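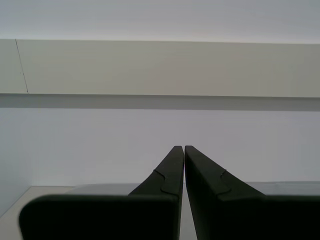 We use cookies to remember your settings. By continuing to read you accept this. Accept / Manage

May, evening

I woke at five again, before the alarm, and I could not go back to sleep. The rain had stopped during the night. I made tea and stood at the kitchen window until the light came over the roofs, and then I decided to walk to Nomholm the long way, by the canal, and to take the bus home.

I have lived in Gendinora for 17 months now and I still keep a list of the words I hear in the street and do not know. Today there were two. A man on the towpath told his dog not to "dawdle." Later, in the bakery, the woman said the bread was "a bit on the dense side today." I knew dense, of course, but only for forests and fog. I wrote them both on the back of my bus ticket, and I must copy them into the notebook before I lose the ticket as I lost the last one.

The canal was very high and brown. There is one lock where I always stop, the one with the broken bench, and I ate my boiled egg there standing up. A heron was on the other bank. I stayed so quiet that my foot went to sleep, and then the heron walked away slowly, as if it had an appointment but was not late for it. I thought about my grandmother, who was afraid of herons. She said that they look like priests. When I was a child I found this very funny, and this morning I found it quite correct.

In Nomholm I went to the library first. The book about grafting fruit trees is still not returned, and I am number two on the waiting list, as I was in the winter. I borrowed instead a thick novel of 281 pages with small letters. I want to read it without the dictionary, or with the dictionary only after each chapter. Last time I looked up every word and by the middle I did not remember who was married to whom.

Then the market. I bought radishes, a bunch of dill, and one tomato plant of the kind called Dhanial, which the seller promised me is good for a cold balcony. I am not sure that my balcony is cold. It is windy, and I said so, and he answered that windy is cold with more noise. I paid and took the plant. On the bus I held it between my knees and it made the whole seat smell green. I don't know how to say it better. In my language there is a verb for the smell of tomato leaves on the hands, and I looked for it in English all the way home.

The bus was the 139, which stops everywhere. An old couple in front of me argued in low voices about a lamp, if it should go to their daughter or stay in the hall. They did not agree, and when they got off he carried her bag.

At home there was a letter from Andow about the heating bill. They want me to read the meter by myself and send them the number before the end of the month. I went down to the cellar with the flashlight, but I had forgotten my glasses, so I went up again for the glasses and then I had forgotten the flashlight on top of the meter, still burning. I wrote the number down finally. I think the last figure is an eight. I will check tomorrow in case it is a three.

I repotted the tomato after lunch. The big clay pot has a crack but it holds. I had not enough soil, so I took some from the pot of the dead rosemary, which I should have emptied in the fall. My back hurts a little now from bending. I put the plant in the corner, tied it to a stick with a piece of blue wool, and gave it too much water, as I always do with new plants.

I wanted to call home at seven, but with the hour of difference they were already eating, so I sent only a message. My sister wrote back one word, "Soup," and nothing more. I suppose it was what they ate. I was hungry immediately and made soup also, with the dill and the last potatoes. It needed salt.

Now it is a quarter past ten. I have read the first nine pages of the novel. There is a house, a river, and an uncle who has come back from somewhere and does not want to say from where. I underlined "begrudge" lightly with the pencil, and then I remembered that it is a library book and I rubbed it out.

Tomorrow: the meter, stamps, more soil. Ask in the bakery if they keep the dark loaf until the afternoon.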